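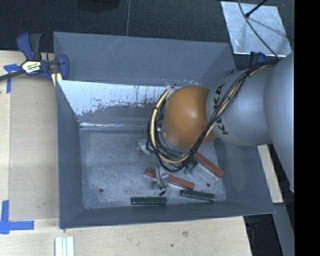

What time should you arrive at the Tavance cider mill if you want to see the pressing?

Come before 9 in the morning, when the first apples go into the wash. By lunch the press is being cleaned and the visit is mostly the cellar and the shop.

I went in September with two friends from my evening class, Nathalie Koster and Tymofii Nazarenko. We took the early bus from Deltcombe. The ride is 50 minutes and the last part is on a narrow road between hedges, so if you get sick in buses, sit in front. The stop has no sign. You must ask the driver for the mill, and he will let you out by a stone trough with the name Tavance painted on it.

The open day is free but they ask you to write your name in a book at the gate. Our guide was Todor Stoyanova, who has worked there for many seasons and speaks quite softly. I recommend standing near him, especially in the washing room, where the water is loud and I lost half of his explanation about the rotten apples. What I understood is this: a bruise is allowed, a brown spot is allowed, but mold is never allowed, and the sorters smell the apples as much as they look at them.

They grow two kinds for the main cider. One is a small bitter apple which they call Moroz, and it is not pleasant to eat. Tymofii took a big bite and had to walk away from the group. The other one is sweet and yellow, and its name I wrote down so badly that I cannot read it now. The blend changes every year and Todor did not want to tell us the proportion.

The pressing was for me the best part. The crushed apples are folded in cloths, one cloth on top of another, and the press comes down very slowly. The juice is brown already when it runs out, I had expected it to be yellow. We each got a small cup. It was so sweet that my teeth hurt a little, and I asked for a second one.

After that we went down to the cellar. It is cold there, take a sweater. One tank holds 530 liters and has a small glass tube on the top where the bubbles go out, and Nathalie stood by it for a long time listening. The cellar master, Myroslav Sirko, let us taste a cider from last year and one that was still working. The young one tasted to me like bread and vinegar, but he seemed happy with it. He explained that the slow months are the difficult ones, when there is nothing to do but wait and keep the temperature steady.

Lunch is sold in the yard from a long table. There was onion soup, cheese, and an apple cake that was finished before we came to the front of the line — go for the cake first and the soup after. They took only cash.

In the afternoon you can walk in the orchard alone. The path goes down to the river Tanent and comes back behind the barn. The grass was high and my shoes were completely wet, so boots are better. At the bottom we met Severyn Kravets, who keeps the bees, and he showed us how he closes the hives for the winter. This was not in the program.

The shop sells the dry cider, the sweet cider and a vinegar. I bought two bottles of the dry and carried them home in my sweater. The bus back stops on the other side of the road, at the trough you only get off.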